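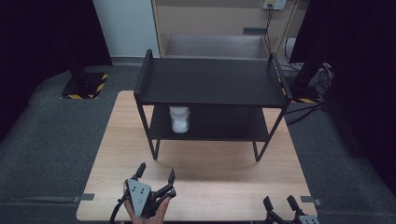 *Reading time: 5 minutes*

# Why does salt make water disappear from a cucumber?

Cut a cucumber in slices and put them on a plate. Sprinkle one spoon of salt over them and go away to play. When you come back after 40 minutes, the slices are lying in a small lake. Who poured the water?

The water was inside the cucumber from the beginning. A cucumber is nearly all water, but you do not see it, because it is kept in very tiny rooms. These rooms are called **cells**. Every plant is built of cells, and you are too.

## A wall with very small doors

Each cell has a thin skin around it. The skin has openings so small that water can go through them, but most other things must stay where they are. Water goes in and out all day long. Usually the same amount goes in each direction, so the cell keeps its shape.

Now comes the salt. It melts into the wet surface of the slice and makes a very salty juice there. Outside the cell there is much salt, and inside there is only a little. Water moves toward the saltier side, and it continues until the two sides are more equal. This movement has a long name: **osmosis** (say: oz-MOH-sis).

The slice becomes soft, like a balloon that has lost some air. You can bend it and it does not break.

## What people do with this

Long before there were refrigerators, people put salt on fish, meat and cabbage. The small living things that spoil food, which are called bacteria, are also made of cells. When there is a lot of salt around them, the water leaves them too, and they cannot grow well.

Muthoni Nyanda makes pickles in the village of Rugemalira. She salts her cucumbers in the evening and washes them at 5 in the morning. "If I forget the salt, the pickles are watery," she told us. "My grandmother could hear the difference when somebody was eating."

Sugar can do the same work. Put sugar on strawberries and look at the bowl later – there is red syrup at the bottom.

## Try it at home

You need one potato, two bowls, water and salt. Ask an adult to cut the potato into sticks.

1. Fill both bowls with water.
2. Put two big spoons of salt in one bowl and stir.
3. Put three potato sticks in each bowl.
4. Wait one hour, then try to bend the sticks.

Which ones are soft and which ones are hard? Write it down before you ask anybody. Do not eat the sticks, raw potato is not good for the stomach.

## Words to remember

**Cell:** a very small part from which living things are built.

**Osmosis:** the movement of water through a thin skin, to the side with more salt or sugar.

*Text by Seidu Opoku*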